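How Does Water Get to Your Faucet?

Every time a person fills a glass at the kitchen sink, the water has already made a long trip. This page explains the main stages of that trip for young readers.

Where the water begins

Most towns take their water from a river, a lake, or a well. Many store it in a reservoir, a large lake that people have made by building a dam across a valley. The town of Brondport takes its water from Ulley Reservoir, in the hills 12 miles to the north. Rain and melting snow run down the hillsides and collect there. The reservoir is usually at its fullest in April.

Cleaning the water

Water from a lake is not ready to drink. It contains mud, leaves, and living things too small to see, and some of these can make people ill. The water therefore travels through a wide pipe to the treatment plant at Hayes.

At the plant, workers add a substance that makes tiny bits of dirt stick together. The clumps are called floc. Floc is heavier than water, so it sinks slowly to the bottom of a large tank, and the clearer water at the top moves on. 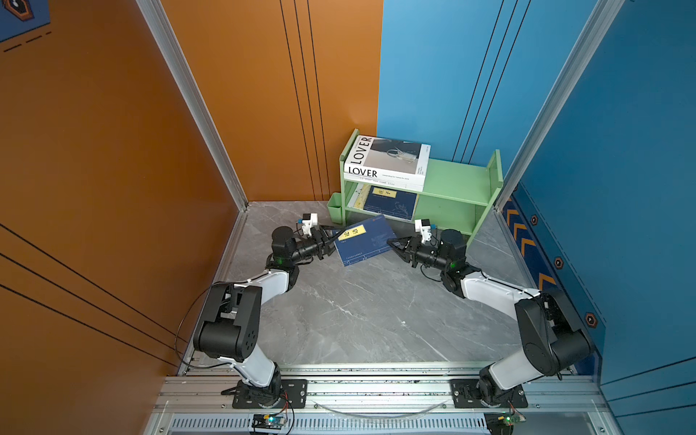 Next the water passes down through deep beds of sand and gravel. The spaces between the grains are very small — small enough to catch most of the dirt that is left. Last of all, a little chlorine is added to kill germs. Some people notice a faint smell of it when they run the faucet.

Why are water towers so tall?

Clean water is pumped up into a tower. Water is heavy, and the weight of the water in the tower pushes down on the water in the pipes below. This push is called pressure. The tower at Larville is 40 meters high and serves around 3000 homes. Early in the morning, when many families are washing and making breakfast, the level in the tower drops. At night the pumps fill it again.

Under the street

Large pipes called mains run beneath the roads. Smaller pipes branch off to each building. In cold places the pipes are buried deep, below the level where the ground freezes, because water swells when it turns to ice and can split a pipe open.

Words to know

Reservoir: a lake used to store water.
Floc: clumps of dirt that form during cleaning.
Main: a large pipe under the street.

Comments

Treasa Kinsella
Sep 30, 2018
My class read this before our unit on rivers. Several of them asked where the floc goes afterward. Could you add a section on that?

Lempi Heiskanen
My son is 13 and he says the part about the tower was the first time pressure made sense to him. Thank you.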